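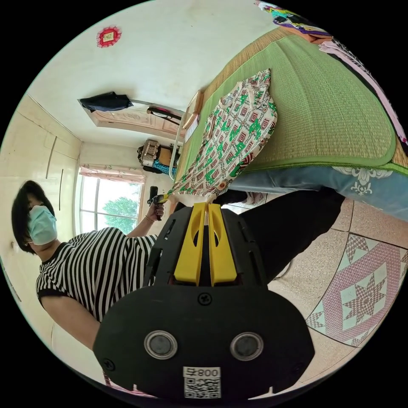
Striped short sleeves and a light blue mask, with a patterned garment on the bed.

The Etent audio guide at Dolan Cathedral: is it worth the rental?

15 Feb 2021

I have a soft spot for old churches and a terrible memory for dates, so I rent the audio guide almost everywhere I go. The one at Dolan Cathedral is made by Etent and replaced the tape players they used to hand out at the door (some of you will remember those, with the foam headphones that left crumbs in your hair). I spent two long visits with it, the first in July and the second a few weeks ago on a bitterly cold morning when I had the whole north aisle to myself.

It's a plain gray handset with a number pad and one earpiece on a cord. You punch in the number on the little brass plate and it starts talking. The rental is included with admission, but they hold a 25 dollar deposit on your card, and mine took a week to come back, so plan for that if you're watching your balance.

What you hear

There are 56 stops, and they vary a great deal. The best are wonderful! The one at the font goes on for nearly six minutes about the two stonecutters from Coton who carved it, how they quarreled over the lid, and how the west side was left rough when the money ran out. I stood there and listened to it twice. The narrator has a lovely slow voice and sounds as if she'd be happy to go on talking even if you wandered away.

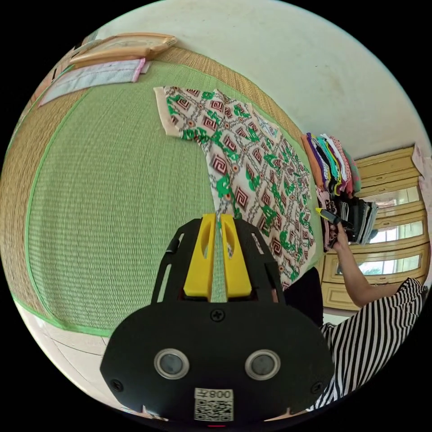 Yellow fingers, silver rims and the number 008.

Others are thin. The rose window gets under a minute, most of it about the weight of the lead, and the organ stop is mainly a list of the people who paid for the pipes. I'd have gladly traded that for some music. The side chapels on the south aisle fare better, especially the weavers' chapel with its painted ceiling, where the guide has you stand on a certain floor tile and look straight up. My neck complained but I was glad I did it.

Sound is clear as long as the building is quiet. When a school group came through I had to press the earpiece in with my thumb, and even on the highest setting I lost half a sentence here and there.
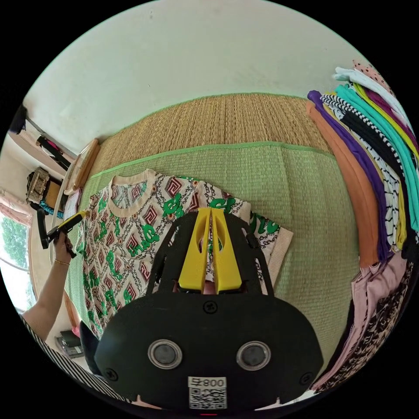
The tower is a separate ticket and has four stops of its own, spread over 117 steps. Please don't try to listen while you climb. The stair is narrow, the cord catches on the rope rail, and there's a perfectly good bench at the ringing chamber where you can sit and play everything at once with your breath back. The bell stop is my second favorite after the font, and it includes a recording of the big tenor bell that made me jump.

Batteries held up fine. My first visit ran well past three hours and the handset never faltered, though the pause button sticks and will sometimes send you back to the beginning of a stop. On the six-minute ones that gets old.

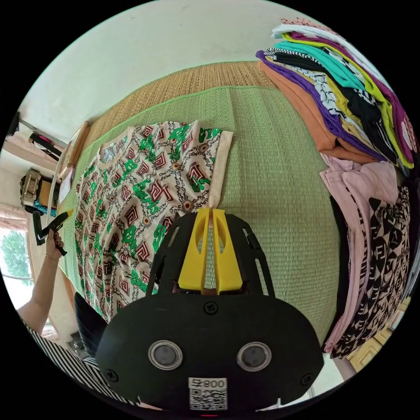 Compared with the printed guide

The shop sells a booklet of 26 pages, with a fold-out floor plan in the back, and I'm fond of it. It's much better on the order in which things were built, which the audio skips around in a way that left me confused about whether the choir came before or after the fire. (Before. I looked it up on the train.) If you like to know where you are in the story, buy the booklet first, have a cup of tea in the cloister café, read the opening chapter and then go in with the handset.

I also did the Etent guide at Catbridge Priory last year, and that one is newer, with a small screen and a map. It's easier to find your way with, but the talks are shorter and I missed my slow-voiced lady. Given the choice I'd take the Dolan one, sticky button and all.

Who should rent it

Anyone with a couple of hours and comfortable shoes. Children will probably last through ten stops or so, and the dragon bench end at stop 31 should be one of them. If you only have half an hour before your train, leave the handset at the desk and just walk around looking up.

Four stars out of five. I'd add the last half star, maybe the whole one, if they ever gave the rose window its due.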